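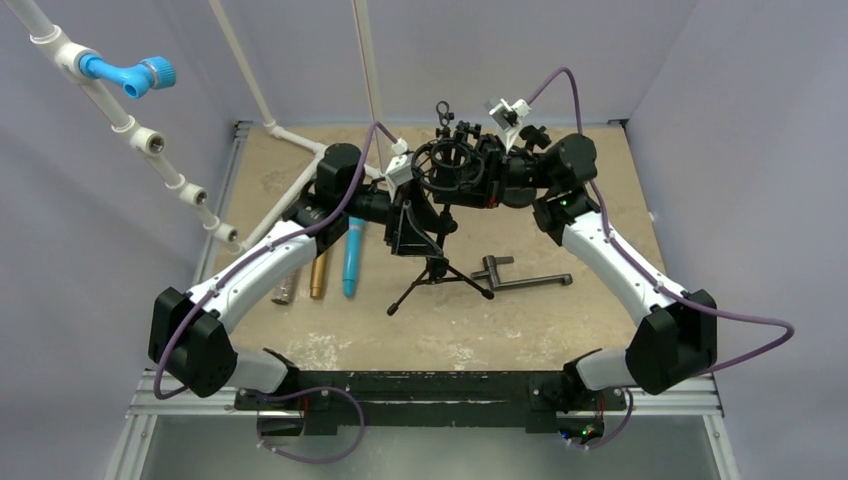 I bought the Hallitz shock mount in October, together with the small Skastik tripod, and I have used them for long enough now to write something useful. I record spoken texts at home, mostly short lessons for people who learn my first language. My room is not a studio. It has a wooden floor and a neighbour above who walks a lot.

Before this I kept the microphone in a plain plastic clip. Every time I turned a page or put down my cup, there was a low knock in the recording. I tried a folded towel under the stand and it helped a little, but the stand became crooked.

**The mount**

It is the usual design, a round cradle hanging in elastic bands. The bands came already fitted, and I was glad about this, because with an older mount I spent a whole evening with bands jumping off the hooks. My microphone weighs around 500 grams and the cradle carries it without sinking. A heavier one I would not trust to it.

The knocks from the table are much weaker now. They are not gone completely. If I hit the table with my knee I still hear it, but page turning and typing I can leave in the recording without editing. Steps from upstairs are almost the same as before — these come through the air and no elastic will stop them.

One thing I don't like is the tilt screw. It must be turned quite strongly or the microphone slowly bows its head during the recording. I lost one good take like this. Also the thread inside was a bit rough at the start. It became smoother after one week.

**The tripod**

The Skastik is black, low and has three thin legs. With the legs fully open it takes more place on the table than I expected from the shop page, so please measure first if your desk is narrow. On the other side, it stands firmly only when they are fully open. Half open, it falls if you pull the cable.

It is also short. I sit tall, so I put it on two dictionaries for longer sessions. For a person who records with the microphone close to the table, maybe an instrument or small objects, the height is good as it is.

**Compared with the Frade**

A colleague lent me the Frade mount for 16 days. It is stiffer and looks more expensive, and its tilt screw holds better. The sound I could not tell apart, even with headphones. The Frade has its own kind of bands which you must order from the maker, but for the Hallitz I found spare ones in an ordinary music shop.

**Would I buy again?**

The mount yes. The tripod only for travelling, it folds very flat and goes in the side pocket of my bag. At home I will probably change to a table arm when I have saved for it.

Four stars for the mount, three for the tripod.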